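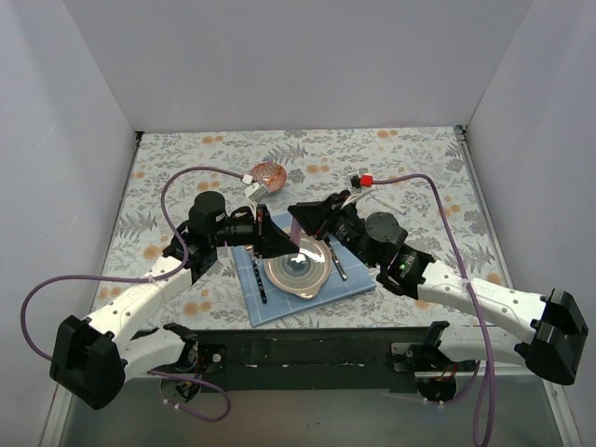
4 min read

Search this blog Search

I've been promising a post on what my days look like now, so with a cup of tea going cold beside me, let me tell you about setting the table. Over and over and over.

The project is called Fiten, and what we want is a pair of arms that can lay out a place setting and tidy it up again. Nobody writes out the moves for it. I drive both arms through the job with a pair of hand controllers, the cameras on the wrists record what they see, the joints record where they went, and each go gets saved as one example. The learning system chews on the whole pile later. My target for this round is 2999 examples. I'm at 1013, and yes, I keep the tally on a sticky note as well as in the software.

The part I'm enjoying most (and swearing at most) is anything where both grippers have to deal with one slim object. One gripper at the top, the other one down near the bottom, and a dish right underneath waiting to be clonked. From my chair it feels a bit like threading a needle while wearing someone else's arms. You get a rhythm after a while! Then you have lunch and lose it completely.

Aslak Sjögren, who trains the models, came by one afternoon and asked me to please stop being so neat. I'd been putting the placemat dead square every time and he reckons the system would learn that placemats are always square and fall in a heap the first time one wasn't. So now I turn it a little before each go. Same with the dish, same with the little patterned bowl, which wanders around the back of the table all day. I change the cloth too. The floral one is my favourite, all grey leaves and orange blossoms, and it's a proper challenge for the cameras with anything pale lying on it. I lost a white utensil on it on my own monitor the other morning and I was the one who'd put it there.

We had a long argument about mistakes. If I fumble a grip and then recover, do we keep that one? Abimbola Nwosu says keep it, a learner that has only ever seen clean grabs has no idea what to do after a bad one. Ladi Nnaji wants a separate folder. We've gone with keeping them and tagging them, so I press a pedal when I stuff up and again when I'm back on track. So far 58 have the tag. The ones where I freeze up and hover for ages deciding what to do get binned, because Aslak says hesitation is very catching and he doesn't want two arms that dither like me.

Other bits I've learned, in no order:

Check the cables before starting. They need a big lazy loop so the wrist can turn all the way, but a loop that swings in front of a camera ruins the example.

Glossy dishes change colour with the lights. I used to fuss over the reflections and now I leave them be, and move the lamp every so often.

Go slower than you think, but the same slow all the time. My early ones speed up near the end like a horse heading home.

Do 2 hours, then get up. My shoulders found this out before I did.

Next up is cutlery, lifting it off the cloth and laying it either side of the dish. Thin handles lying flat are horrible to pick up, and I've been practising in the evenings after everyone leaves so there are no witnesses. Aslak wants a first training run in December, on whatever I've got by then, and I'll write up how it goes, even if it goes badly. If anyone reading does this sort of recording with a better pedal than mine, leave a comment and tell me which one. Mine squeaks.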